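Hanging prints in a rental – your questions

I get a pile of emails about putting pictures up without losing your bond, so I've finally stuck the answers on one page.

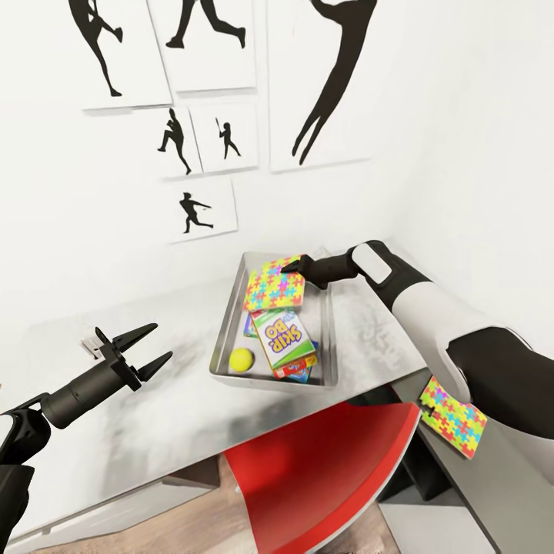

Do those removable strips really hold?

Mine do! I've had a row up in my flat in Nascombe since October and not one has budged. Wipe the wall with metho first, let it dry, then press each strip for 60 seconds (I count out loud, like a dag).

What about brick?

Strips hate brick. I use Dorard clips, which grip the edge of the mortar, but measure your brick height before you order.

How high should I go?

I aim for eye level, then drop it a bit if there's a couch underneath. Cut out newspaper the same size and tape that up first – it saves a lot of swearing.

Help, I've pulled some paint off!

Been there. Ask your agent for the colour name, grab a sample pot and dab it on with a bit of sponge. Mine took almost 9 goes to blend in, but I'm fussy.

Do you sell prints?

Nope, sorry! I only do the hanging side of things.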